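Notebook, Luvell cell, Wumgate refurb line
May, 7:40 am start

Memory bay check
Arm parked over the DIMM slots first to confirm fingertip clearance. Latches still get opened by hand before the case goes in. Bench staff would like to keep that step and I agree for now. 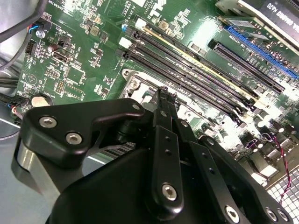
CPU handling
Grip on the heat spreader held at the Zilside default force. Load plate up, arm takes the processor by the edges.
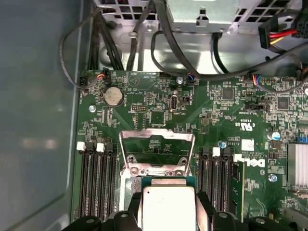 Two techs used to do this all shift, 224 cases between them. One now tends the cell and the other has moved to fault finding - better work, but the Bednárik training sheet for it is still a draft. Asked for the tending role to rotate weekly. Wrist complaints to be logged as before, so we can compare after 2,000 cycles.

Open: who signs off a bent pin, operator or cell? Lever closing stays manual until settled.

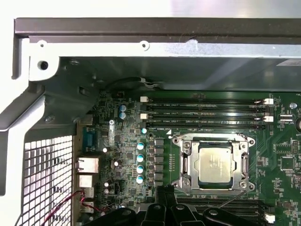
Processor in socket, upper memory bank empty.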